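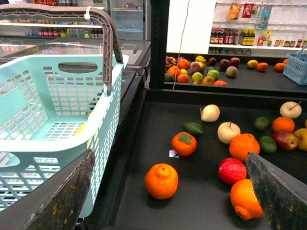
Chin wrote under the last post that a wrist camera policy which works on one tray of fruit has learned the tray, and that I should stop reporting grasp numbers until I had shown otherwise. The objection is fair as far as the February results go. Those runs all started from a single approach pose, and a network can get a long way by memorizing where the rim of the tray usually is. So I changed the start poses and left everything else alone.

Codalgate, for readers who missed the earlier posts, is my name for the gating step in front of the grasp head. Each wrist frame goes through a small encoder that outputs one score: is there a graspable target between the fingers, or close enough that a short lateral move would put one there. Above threshold, the frame is passed to the grasp head. Below it, the arm falls back to a search motion and the grasp head is never called. The gate was trained on frames from teleoperated pick-and-place, labeled by whether the operator closed the fingers within the next 2 seconds. The labels are noisy. Operators hesitate, and a hesitation over a perfectly good apple gets written down as a negative.

The Curnari split is the new test set. It has 23 episodes, and six of them begin with the wrist aimed at something that can't be picked up: furniture, bare floor, the front of a shelf. The remaining episodes begin over produce. No frame from the split was used for training or for setting the threshold, which stayed where the February validation put it.

The produce starts were uneventful. The gate score rises early and stays up, with one recurring dip when a finger covers most of the nearest fruit. I had expected trouble from pale apples and pears lying near each other, and the gate doesn't seem to care. It isn't asked to tell them apart. That job belongs to the grasp head, which does confuse them, and I'll cover that separately.

The non-produce starts are where Chin has a point. On four of the six, the score stayed under threshold until the search motion brought fruit into view. On the other two it crossed threshold while the camera was looking at a flat surface.
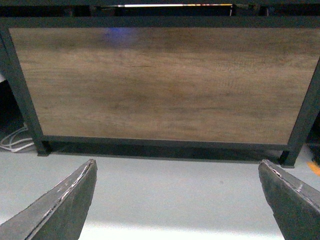

Wood-grain panel in a black metal frame, fingers open, nothing to grasp.

Saliency maps for the two failures put most of the weight on texture with some color variation in the region between and above the fingertips. My reading is that the encoder treats a warm, uneven patch in that region as weak evidence of fruit. In training, that region was nearly always either a dark tray or something edible, so brown wood grain had no reason to be a negative. Soft reflections may contribute — I tried painting them out in a few frames and the score dropped, but by less than the run-to-run spread, so I won't claim it.

Two fixes are on the list. The first is dull: add floor and furniture frames as explicit negatives and retrain. The second is to mask the fingers before encoding. They sit in nearly the same pixels in every frame, and the worn edges give the network high-contrast detail it has no use for. I ran the mask alone on the old Pimisdale recordings and it made the gate slightly slower to trigger, with no change in false positives. Those recordings contain almost no furniture, so the result says little about the problem above.

The threshold could also go up. I checked: raising it enough to reject both failures also rejects several good frames at the start of produce episodes, and the arm then wanders off over the rim and has to come back. I would take the retraining cost over that.

Next post will have the retrained gate on the same split, with start poses unchanged and per-episode scores in a table so that Chin can check the arithmetic.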